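Tusport Community Help > Floors & Rugs

Gray striped carpet, do the stripes have to line up at the seam?

Need to get this sorted before the end of July. Short version: back room, gray striped carpet, one piece by the door has to be replaced. 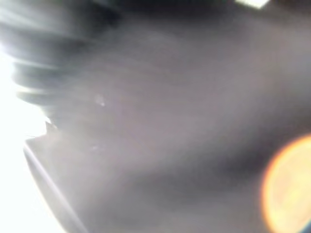

posted by stripeside, Floors & Rugs, 245 views

Carpet is a Lallell, bought years ago, no idea of the style name. Still got a leftover piece in the closet, 30 inches wide, so enough for the patch. Problem is the stripes. Skerkel quoted me $200 to come cut it in and they said matching is "best effort". Not thrilled. Rest of the floor is fine and I dont want to redo the whole room. 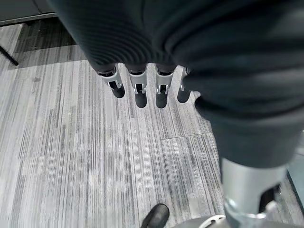 Also the leftover has been rolled up the whole time and the backing is pretty stiff. Does it relax or do I need to do somthing to it first? Can I do this myself with seam tape?

padandtack
Yes you can DIY. Lay the leftover on top of the bad part, stripes running same way, slide it till they line up. Tape it so it cant move. Then cut thru both layers at once, new blade. Cut along a stripe where you can, hides the seam way better than cutting across. Check the pile direction too, run your hand over both. If it's backwards it'll look like a different color even with the stripes perfect.
Stiff roll: unroll it flat overnight, face down, books on the corners.

mudroom_fan
just put a mat there lol

lowpile_ok
Agree with the double cut. Would skip the iron-on tape for a small patch, I used the Ejigu peel and stick stuff and its held up fine by our back door. Vacuum under there first, grit kills the stick. And $200 for one patch seems high to me but depends where you are.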